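Dual-arm fabric handling: right hand won't release after grasp timeout
Forum: Manipulation and End Effectors > Faults and Troubleshooting
Status: Open

tack_weld
Posting this in case someone has seen the same fault. Two-arm setup, five-finger hands on both sides, wrist camera on the left. Task is picking up dark fabric, carrying it over a glass table, and handing it across or laying it down. 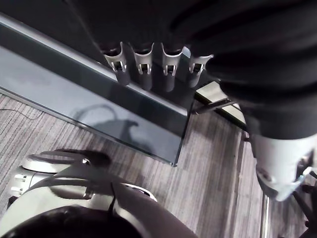
The fault is fault code 2232 on the right hand controller. It comes up during the hold phase, after the fingers have closed and before the open command is sent. When it comes up, the hand stays closed and ignores the open command. The arm keeps running its trajectory. On Thursday the arm retracted with the fabric still in the grip, the fabric caught on a chair, and the chair came over before I got to the stop button.

No injuries, no damage to the table. I want to find the cause before running again.

Setup:
Hand controller: Lorken, stock firmware
Motion layer: Grellska, dual-arm config
Hold current limit: default
Hold timeout: 20 seconds
Control: left hand and right hand on separate buses

What I have tried:
Power cycled the hand. Clears the code, comes back.
Swapped the bus cable. No change.
Ran the same motion with no fabric. No fault.
Ran the same motion with a foam block. No fault.

It only happens with fabric.

lowside_driver
2232 on the Lorken is "position not settled." It means the fingers are still moving, or the controller thinks they are, when the hold timer expires. Foam gives you a hard enough stop that the velocity drops under the threshold. Fabric keeps compressing, so the fingers creep.

Log finger velocity during the hold. If you see a slow drift in one direction, that is your cause. Raise the settle threshold and it goes away.

tack_weld
Logged it. Drift is there on the index and middle fingers, small and steady in the closing direction. Ring and little finger settle normally. Thumb settles normally.

I can raise the threshold. What I don't follow is why a settle fault blocks the open command.

lowside_driver
Because it latches. Any fault in the hold state latches the last commanded position until you send a clear. It is in the manual under fault handling. The idea is that a hand carrying something should not drop it when a sensor goes bad.

pinch_point
I would not raise the threshold and move on. There are two separate problems here and the threshold only hides the first one.

Problem one: the hand faults when it holds something soft.
Problem two: the hand faults and the arm does not know about it.

The second one pulled the chair over. If the hand had latched and the arm had stopped, you would have had a robot standing there holding cloth. Check whether Grellska is subscribed to the hand fault topic. In the dual-arm config it is off by default for the second hand. We found that on our cell in June after a similar event with a towel.

lowside_driver
It is not off by default. I have the dual-arm config open. Fault forwarding is enabled for both sides.

pinch_point
Enabled in the config, yes. Look at the launch file. The second hand is started under a different namespace and the forwarder is listening on the first one. The setting says enabled and no messages arrive. Echo the topic while you force a fault and see for yourself.

lowside_driver
I'll check mine. I build my own launch files, so I may never have hit it.

tack_weld
Checked. pinch_point is right for my install. Forced a fault on the left hand, arm stopped. Forced a fault on the right hand, arm kept going. No message on the forwarded topic at all for the right side.

I changed the namespace in the launch file and repeated the test. Arm now stops on a right hand fault.

glovebox_6
Please also look at what "stops" means on your system. On ours the forwarded fault triggered a controlled stop that finished the current trajectory segment first. If the segment is a long retract, that is a lot of travel with fabric hooked on something. We shortened the segments and set hand faults to the same stop category as a protective stop.

Separately, why is there furniture inside the reach envelope during a test?

tack_weld
It's a furnished room and the task is meant to run in one. Clearing the floor would change the task.

glovebox_6
Then clear it until the fault is closed, and put it back afterward. You have a latching hand and a glass tabletop. If the fabric had snagged on the table you would be writing a different post.

pinch_point
Agree with that. Also measure pull force. An arm has no trouble dragging a chair and the joint torque change can be small enough to stay under the collision threshold. Fabric is bad for this because it goes tight gradually. Collision detection that works well on a rigid contact can miss it.

What is your external force limit at the wrist?

tack_weld
Default. I assumed collision detection would cover it. From the log, wrist force rises as a ramp during the retract and never crosses the limit.

seam_allowance
I run textile handling on the same hand. Two things from our side.

First, the creep. lowside_driver is correct that fabric keeps compressing, but on our unit it was made worse by the hold current. Default hold current is the same as closing current. The fingers keep pushing the whole time. We step it down once contact is made, and the drift stops. You don't need to touch the settle threshold, and the motors run cooler.

Second, dark fabric. If you use the wrist camera to confirm release, be careful. With black cloth our check reported "released" when the cloth was still hanging from the fingers. It had very little contrast in the folds and the segmentation lost it. We now confirm on finger position and wrist load, and the camera is a secondary check.

tack_weld
That may explain something. The planner log shows release confirmed right before the retract, and I took that for a timing error in the log. My release check uses the left wrist camera only.

seam_allowance
Save the images from that moment and run the check offline. If it returns released on those, you have your answer.

lowside_driver
I disagree on stepping down hold current as a general fix. With anything heavier than a shirt you get slip, and then you are chasing a different problem. It depends on the load. I would rather have the fingers creep and have the fault handled properly.

seam_allowance
We handle wet laundry with it stepped down. It holds. Two fingers were slipping at first and that was worn pads.

lowside_driver
Your pads, your load. I'm saying he should test it on his own material before leaving it in.

tack_weld
Update after another session. Floor cleared this time.

Offline check: the saved images from before the retract come back as released. The fabric is plainly in the hand in all of them. So the sequence was: hand latched on 2232, open command ignored, camera check passed in error, arm retracted, no fault forwarded, force ramp stayed under the limit.

Changes made so far:
Namespace in the launch file corrected
Release now requires finger position and wrist load, camera as secondary
Hand fault set to protective stop
Retract split into shorter segments
Wrist force limit lowered for the retract only
Hold current stepped down after contact

Settle threshold left at default.

Ran 20 cycles with the same fabric. No 2232. Then put hold current back to default to bring the fault back on purpose. It faulted, and the arm stopped before the retract started.

pinch_point
Good. Report the launch file problem to Stamatopoulos, they maintain the dual-arm package. I sent them a note after ours but a second report with logs would help.

tack_weld
Sent, with both logs attached.

glovebox_6
Did you test the force limit with the fabric tied to something fixed? Stopping on a hand fault and stopping on a snag are two different paths. So far you have only shown the first.

tack_weld
Not yet. I need an anchor point on the floor that won't move. Leaving the thread open until that is done.

lirholm_lab
Same fault code here at Lirholm, single arm, thin plastic sheet in place of fabric. Drift is on the thumb only. Is the hold current step-down a parameter or did you script it?

seam_allowance
Scripted. Wait for the contact flag on all fingers, then write the new current. If you write it before the last finger reports contact, that finger stops short and you lose the grip on that side.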